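3.2 조리대 위의 작은 서랍장: 반쯤 열린 서랍에 대하여

앞 절에서는 붙박이 수납을 다뤘으니 이제 내가 제일 좋아하는 이야기로 넘어가겠다. 바로 조리대 위에 올려놓고 쓰는 작은 서랍장이다. 이 연구를 시작할 때만 해도 나는 이런 물건을 거의 장식품 취급했다(우리 집에도 하나 있는데, 안에 뭐가 들었는지 나도 잘 몰랐다!). 그런데 면담을 하면 할수록 사람들이 이 조그만 가구에 대해 할 말이 정말 많았다. 싱크대 하부장 이야기는 몇 마디로 끝내던 참여자가 조리대 위 서랍장 얘기만 나오면 의자를 당겨 앉는다.

설문에 응한 가구는 400곳이고, 그중 60곳은 우리가 직접 찾아가서 면담했다. 방문 면담은 8월에 시작했고 한 집에 연구자가 최대 3번까지 들렀다. 같은 집을 다시 가는 게 번거로워 보일 수도 있는데, 나는 이 방식을 꽤 고집했다. 첫 방문 때는 다들 치워 놓으시기 때문이다. 두 번째쯤 가면 서랍이 슬쩍 열려 있고, 위에 뭔가 올라가 있고, 그제야 진짜 부엌 이야기가 나온다.

이 절에서 말하는 '조리대 위 서랍장'은 벽이나 하부장에 고정하지 않고 상판 위에 그냥 얹어 둔 것을 가리킨다. 서랍이 위아래로 나뉜 형태가 이 논의의 중심이고, 그림 4가 그런 경우다. 위 서랍만 조금 나와 있고 아래 서랍은 닫혀 있는데, 이 조합을 우리는 분석표에서 '상단 반열림'이라고 불렀다. 이름이 좀 멋이 없긴 하지만 코딩할 때는 이런 이름이 편하다.
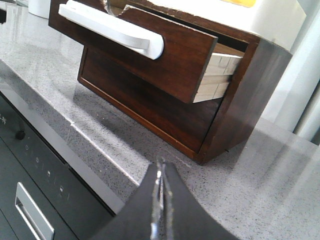 그림 4. 조리대 위에 놓인 이단 서랍장. 상단 반열림.

반열림을 왜 따로 세느냐는 질문을 학과 세미나에서 여러 번 받았다. 열림이면 열림이고 닫힘이면 닫힘이지, 하는 반응이었다. 나도 처음에는 두 칸짜리 분류로 시작했다. 그런데 같이 코딩하던 Mahsa Naseri가 어느 날 표를 내밀면서, 이렇게 나누면 제일 재미있는 서랍들이 전부 '열림'에 묻힌다고 했다. 맞는 말이었다. 끝까지 당긴 서랍은 무언가를 찾는 서랍인 경우가 많았다. 반면 조금만 당긴 서랍은 참여자들 말로 "금방 또 쓸 거라서" 놔둔 서랍이었다. 한 참여자는 요리하는 내내 위 서랍을 손바닥 하나 들어갈 만큼만 열어 둔다고 했고, 완전히 닫으면 "부엌일이 끝난 기분"이라고 했다. 이 표현이 너무 좋아서 한동안 연구 노트 맨 앞에 적어 두었다.

손잡이도 빼놓을 수 없다. 그림 4의 서랍처럼 앞판 위쪽을 가로지르는 긴 막대형 손잡이가 달려 있으면 잡을 자리를 고를 수 있다. 가운데를 잡을 수도 있고 한쪽 끝에 손가락만 걸 수도 있다. 면담에서 막대형을 좋아하는 분들은 하나같이 젖은 손, 밀가루 묻은 손 이야기를 했다. 동그란 손잡이 쪽은 사정이 달라서, 예쁘다는 말은 많이 들었지만 손이 미끄러진다는 불평도 그만큼 따라왔다. 겉은 짙은 색인데 손잡이는 하얀 조합도 나는 반갑게 본다. 어두운 앞판에서 손잡이가 한눈에 들어오니까 저녁에 불을 덜 켜고도 찾기 쉽겠다는 생각이 든다(이건 내 추측이고, 조도까지 재지는 못했다).

겉과 속의 차이도 잠깐 짚어 두자. 겉면은 짙은 호두색인데 서랍을 당기면 옆판의 밝은 나무 색이 드러난다. 닫아 두면 안 보이는 부분이다. 몇몇 참여자는 이 밝은 속을 보고 서랍이 열려 있다는 걸 멀리서도 알아챈다고 했다. 어떤 분은 그게 거슬려서 매번 닫고, 어떤 분은 전혀 신경 쓰지 않는다. 우리가 방문 때 보여 드린 견본 중에서 Aretti는 안팎 색이 같았고 Clulard는 달랐는데, 선호가 생각보다 팽팽하게 갈려서 놀랐다. 비용 이야기를 꺼내면 또 금세 의견이 바뀌기도 했다.

그다음은 서랍장의 윗면이다. 이 연구에서 내가 가장 늦게 눈을 돌린 곳이라 조금 부끄럽다. 서랍장은 물건을 안에 넣으라고 만든 가구인데, 사람들은 그 위에도 참 부지런히 물건을 올린다. 그림 4에서도 윗면에 하얀 물건이 하나 올라가 있다. Hämäläinen 방식의 기록지에는 원래 '윗면' 칸이 없어서 우리가 손으로 줄을 그어 넣었다. 그렇게 해서 모은 메모가 2,000건이고, 정리하는 데 여름 끝자락을 다 썼다. 분류가 끝나고 보니 윗면에 두는 물건은 서랍 속 물건과 성격이 꽤 달랐다. 서랍에는 이름 붙일 수 있는 것들이 들어가고, 위에는 아직 갈 곳을 못 정한 것들이 앉아 있다고 하면 얼추 맞다.

상판 재질과의 관계도 자주 나왔다. 회색 바탕에 작은 반점이 섞인 상판을 쓰는 집에서는 부스러기가 눈에 덜 띈다는 말이 단골이었다. 그래서 서랍장을 들어내고 그 밑을 닦는 일이 자꾸 뒤로 밀린다고들 했다. 반대로 단색 상판을 쓰는 참여자들은 서랍장 둘레에 선이 생기는 게 싫어서 자주 옮긴다고 했다. 나는 이 대목에서 Mokent 설문의 청소 주기 문항을 고쳐야겠다고 마음먹었다. 지금 문항은 조리대를 닦는지만 묻고, 조리대 위의 물건을 들고 닦는지는 묻지 않는다. 고친 문항으로 얻은 응답은 3.3절에서 서랍장을 옮기는 빈도와 함께 다룬다.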